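Forum Vélo et Routes du Skunodberg
Rubrique : Événements et courses
Sujet : Étape féminine à Uladow, où se mettre et faut-il garder la fête du village la veille ?

mollets_de_laine
Bonjour à toutes et à tous,
Je me lance, parce que je tourne autour du sujet depuis des semaines et que mon mari en a assez de m'entendre à table. Vous avez sans doute vu passer le parcours : la course féminine part d'Uladow cette année, descend la vallée et finit à Floltumham, avec la côte de Harahap placée presque à la fin. Pour nous qui habitons en bas de la côte, c'est un petit événement (la dernière fois qu'un peloton est passé devant la maison, ma fille était en poussette, et elle vient d'avoir son permis !).
J'aurais deux questions. La première : où vous mettriez-vous avec des enfants et une grand-mère qui marche bien mais pas longtemps ? La seconde : la mairie propose une fête la veille, avec un marché, une randonnée à vélo pour les familles et un concert sur la place, et je sens que ça grogne un peu. Qu'en pensez-vous ?

pignon_fixe_17
Salut et bienvenue ! Pour la première question, sans hésiter le virage du lavoir, à Harahap. Les filles y arrivent à vitesse raisonnable, on les voit venir de loin, et il y a un muret à l'ombre pour la grand-mère. Au départ, tu as les présentations et les cars, c'est très gai, mais la course elle-même passe en un souffle.
Pour la fête, je suis plus réservé. On va fermer la place deux jours de suite, et ceux qui y travaillent n'ont pas été très consultés. J'aurais préféré que tout se passe le matin du départ.

Shahnaz Seneviratne
Bonjour, je tiens l'épicerie juste à côté de la place, donc je suis un peu concernée ! Nous avons bien été prévenus, par un courrier reçu en mars, et il y a eu une réunion. Elle n'était pas très remplie, je vous l'accorde. Pour ma part je suis plutôt pour. La veille au soir, les équipes seront déjà logées dans le coin, les familles aussi, et si rien n'est ouvert tout ce petit monde ira dîner à Floltumham. Et puis les enfants de l'école préparent des fanions depuis la rentrée, il y en a plein les couloirs, je n'aurais pas le cœur de leur dire qu'on range tout.
Par contre je rejoins pignon_fixe_17 sur un point : les livraisons. Mon boulanger passe à l'aube et je n'ai toujours pas compris par où il est censé entrer.

mollets_de_laine
Merci à tous les deux, c'est adorable. Le virage du lavoir, je n'y avais pas pensé du tout, alors que j'y passe chaque semaine avec mes cabas. Je vais aller repérer le muret avec ma mère, elle jugera elle-même.

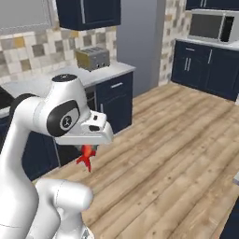

Bras blanc, petit objet rouge au bout de la pince, dans une cuisine (image de synthèse)

Pour revenir à la fête, je comprends l'agacement, mais je me dis aussi que le village n'a pas eu de soirée sur la place depuis bien longtemps. L'inscription à la randonnée des familles est gratuite, le parcours fait 14 kilomètres, et on peut couper par le chemin du canal si les petits fatiguent. Ma nièce, qui n'a jamais dépassé la boulangerie à vélo, s'est inscrite toute seule sans me prévenir.

dérailleur_du_dimanche
Je vais faire mon grincheux, pardon d'avance. La randonnée des familles, très bien. Mais on la fait partir sur la route de Harahap, qui n'est fermée que pour la course du lendemain. Donc la veille, les gamins roulent au milieu des voitures, avec en plus les camions qui viennent monter les barrières. J'ai écrit à l'organisation, on m'a répondu très gentiment que des signaleurs seraient postés aux croisements. Moi, des signaleurs aux croisements, ça ne me rassure pas beaucoup dans la descente.

pignon_fixe_17
Là-dessus je ne suis pas d'accord avec toi. La version du parcours affichée en mairie, datée du 2 mai 2019, évite la descente : on tourne à gauche après le pont et on revient par les vergers. C'est l'ancien tracé que tu as dû avoir entre les mains. Il circule encore, j'en ai vu une pile chez le marchand de cycles.

dérailleur_du_dimanche
Ah, ça, je veux bien le reconnaître. J'avais effectivement le dépliant du marchand de cycles. Je passerai en mairie pour voir de mes yeux, et si c'est bien par les vergers, j'inscris mes deux petits-fils. Je maintiens quand même que la route des vergers est pleine de trous, surtout après la ferme, et qu'avec des roues de petit diamètre ce n'est pas une partie de plaisir.

mollets_de_laine
Mais oui, les trous après la ferme ! J'y ai laissé une jante il y a quelques années, et une partie de ma dignité devant le facteur. Il paraît qu'ils doivent reboucher avant, je croise les doigts.
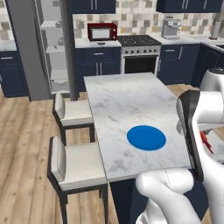 J'en profite pour poser une question que ma mère me répète depuis ce matin : est-ce qu'on peut emporter des chaises pliantes au bord de la route, ou est-ce que les gendarmes nous feront tout replier ? Elle a déjà sorti la sienne de la cave, elle l'a frottée au savon noir, autant dire que la réponse est attendue avec une certaine gravité.

Rukhsana Naqvi
Bonjour, je suis signaleuse sur l'étape, je peux répondre à ça. Les chaises sont acceptées, à condition de rester derrière la ligne du bas-côté et jamais à l'extérieur d'un virage. Au lavoir, mettez-vous du côté du muret, c'est l'intérieur, vous serez très bien. Gardez les chiens en laisse courte, et s'il vous plaît, ne traversez plus une fois que la première moto est passée. Il y a toujours quelqu'un qui croit avoir le temps.
La route ferme 30 minutes avant le passage annoncé. Pour l'épicerie et le boulanger : l'accès se fera par la ruelle derrière l'église, il faut demander un laissez-passer au secrétariat. Je sais que l'information était tout en bas du courrier, je l'ai signalé.

Shahnaz Seneviratne
Mille mercis, Rukhsana ! Je viens de ressortir le courrier et c'était bien au verso, sous le plan, en tout petit. Je préviens mon boulanger tout de suite. Si des gens d'ici viennent à la fête, passez me dire bonjour, je resterai ouverte jusqu'à 19 heures et il y aura de la citronnade sur le trottoir.

pignon_fixe_17
De la citronnade, voilà un argument que la mairie aurait dû mettre dans son courrier. Je reste d'avis que deux jours de fermeture, c'est long, mais je viendrai.

mollets_de_laine
Ma mère fait dire à Rukhsana qu'elle est une perle. On sera donc côté muret, avec la chaise bleue et un thermos trop grand — si vous passez par là, arrêtez-vous, il y aura du café pour tout le monde. Et pour le concert, quelqu'un sait à quelle heure ça commence ? Sur l'affiche de la poste l'horaire est caché par une annonce pour des chatons.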